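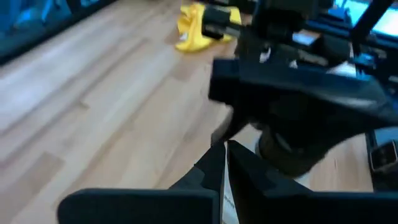

Com que se limpa o tampo de madeira das mesas do Espaço Nelora?
Pano macio, ligeiramente humedecido, com o produto multiusos em frasco pulverizador, seguindo o sentido dos veios; o procedimento aprovado consta do ponto 2 da presente ata.

ESPAÇO NELORA
ATA N.º 71
Reunião ordinária da Direção

Data: 31 jul. 2024
Local: Sala Nwankwo, piso térreo
Início: 18h00
Presenças: verificou-se a existência de quórum, conforme folha de presenças anexa ao original.

Ordem de trabalhos
1. Leitura e aprovação da ata anterior
2. Limpeza e conservação das mesas de madeira
3. Produtos e panos de limpeza
4. Contrato com a Dosolum
5. Outros assuntos

Ponto 1. Leitura e aprovação da ata anterior
Foi lida a ata da reunião anterior, previamente distribuída por correio eletrónico. Foi pedida uma correção no ponto relativo aos estores da entrada, onde se lia "substituição" e deveria ler-se "reparação". Introduzida a correção, a ata foi aprovada por unanimidade.

Ponto 2. Limpeza e conservação das mesas de madeira
A Mesa recordou que, na sequência das queixas registadas no livro de utilização da Sala Nwankwo, fora solicitado um parecer escrito sobre o estado dos tampos. O parecer, recebido no prazo, foi lido na íntegra. Conclui que as mesas se encontram em condições de uso, mas que o acabamento apresenta zonas de desgaste desigual junto aos lugares mais utilizados, e recomenda que se abandone o uso de esfregões abrasivos, de lixívia e de produtos com amoníaco.

Aberta a discussão, foi observado que a madeira clara deixa ver com facilidade as marcas de copos e os restos de cola, e que a iluminação do teto acentua os rastos deixados por panos demasiado molhados. Foi igualmente referido que as juntas entre as tábuas acumulam pó e migalhas, sobretudo depois das oficinas da tarde, e que a passagem do pano em movimentos circulares tende a empurrar os resíduos para dentro dessas juntas.

Foi apresentada uma proposta de procedimento, com a seguinte redação:

a) Antes da limpeza, retirar da mesa o material de trabalho e remover o pó com um pano seco.
b) Pulverizar o produto sobre o pano. Nas manchas persistentes admite-se a aplicação direta no tampo, em pequena quantidade.
c) Passar o pano aberto, ao longo das tábuas, de uma ponta à outra da mesa.
d) Secar de imediato com um segundo pano.
e) Não pousar panos molhados sobre a madeira no fim da utilização.
f) Arrumar o frasco no armário, com o bico fechado.

Foi sugerido que a alínea b) excluísse por completo a aplicação direta. Após debate, entendeu-se manter a redação proposta, por ser impraticável remover de outro modo as manchas de tinta. A proposta foi posta à votação e aprovada por maioria, com 2 abstenções. O procedimento será afixado no interior da porta do armário da Sala Nwankwo.

Ponto 3. Produtos e panos de limpeza
Foi dado conhecimento do inventário do armário, do qual resulta a existência de embalagens de proveniência diversa, algumas sem rótulo legível. Deliberou-se entregar estas últimas no ponto de recolha municipal e proibir a transferência de produtos para frascos não identificados.

Quanto aos frascos pulverizadores em uso, ficou assente que devem conservar o rótulo de origem, com a composição e as instruções do fabricante, e permanecer na posição vertical quando pousados na mesa. Os panos amarelos ficam reservados às mesas; os restantes destinam-se às bancadas da copa e ao pavimento, sem possibilidade de troca. Foi lembrado que os panos deixados amarrotados na mesa no fim das sessões são frequentemente tomados por panos limpos pelo grupo seguinte, pelo que devem passar ao cesto de lavagem logo após o uso. 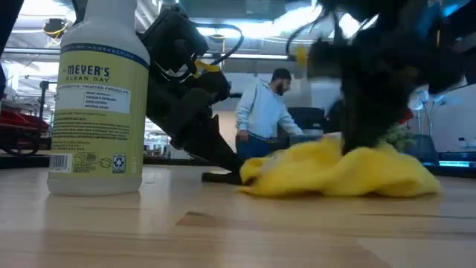

Mesa de madeira com frasco Mrs. Meyer's Clean Day e pano amarelo.

Foi analisado o orçamento apresentado pela Prekent para o fornecimento anual de panos, produto multiusos e sacos, no valor de 1524 euros, com entregas trimestrais. Foi assinalado que o orçamento inclui toalhas de papel, artigo de que o Espaço dispõe em quantidade suficiente. Deliberou-se solicitar à Prekent a reformulação da proposta sem esse artigo e com indicação do preço unitário dos panos, ficando a adjudicação para a reunião de setembro.

A Mesa informou ainda que a lavagem dos panos continuará a fazer-se na máquina da copa, em separado dos aventais e sem amaciador. O ciclo a utilizar será indicado em folha própria, a colocar junto da máquina.

Ponto 4. Contrato com a Dosolum
Foi apreciado o relatório de serviço da Dosolum relativo ao primeiro semestre. A empresa cumpriu os horários acordados, com exceção de dois períodos em que a limpeza do corredor não foi efetuada e cuja dedução já consta da fatura seguinte. Foi solicitado que a Dosolum passe a observar nas mesas o procedimento aprovado no ponto 2, dado que o contrato em vigor menciona apenas "superfícies em geral". A alteração será formalizada por aditamento, sem encargo adicional, segundo confirmação escrita da empresa.

Foi proposto e aprovado por unanimidade que a limpeza de fundo da Sala Nwankwo se realize durante a interrupção de verão, por um período máximo de 7 dias, durante o qual não serão aceites reservas.

Ponto 5. Outros assuntos
Foi comunicado que a fechadura do armário da Sala Nwankwo prende ao rodar e que a chave suplente se encontra na receção, mediante assinatura.

Foi pedido que os grupos reservem os últimos minutos de cada sessão para a arrumação e limpeza da mesa utilizada. A Direção tomou nota e incluirá a recomendação na próxima revisão do regulamento de utilização.

Foi ainda colocada a questão da compra de uma cobertura de proteção para as mesas durante os trabalhos com cola e tinta. O assunto transita para a próxima reunião, devendo ser obtidas entretanto amostras de material.

Nada mais havendo a tratar, foi encerrada a reunião às 19h40, da qual se lavrou a presente ata que, depois de lida e aprovada, será assinada nos termos estatutários.

Anexos ao original: folha de presenças; parecer sobre os tampos; orçamento da Prekent; relatório semestral da Dosolum.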